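Kasano planner: questions I keep getting

Does it work without a depth camera?
Yep! I run it on the plain wrist camera most days. You'll want to redo the calibration after you bump the mount, and you will bump the mount.

Why does my grasp planner ignore some blocks?
Usually the color mask. Strong light and soft shadows on a white table confuse the default thresholds, so turn on shadow_fix and try again.

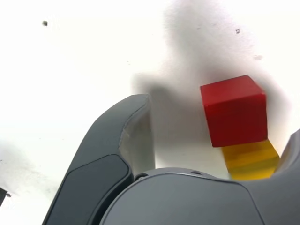
If that doesn't help, drop the confidence cutoff to 40 and look at the debug view (Gülizar Sezer wrote it, and I love it). Stacks are harder than single blocks, so set max_stack to 2 for now.

Can I use my own gripper model?
Sure, just put your file in the Nukik folder and restart the planner. Collision checks get slow with super detailed meshes – mine had 1,643 faces and ran fine.

Where do I send bugs?
To me, with the log attached please!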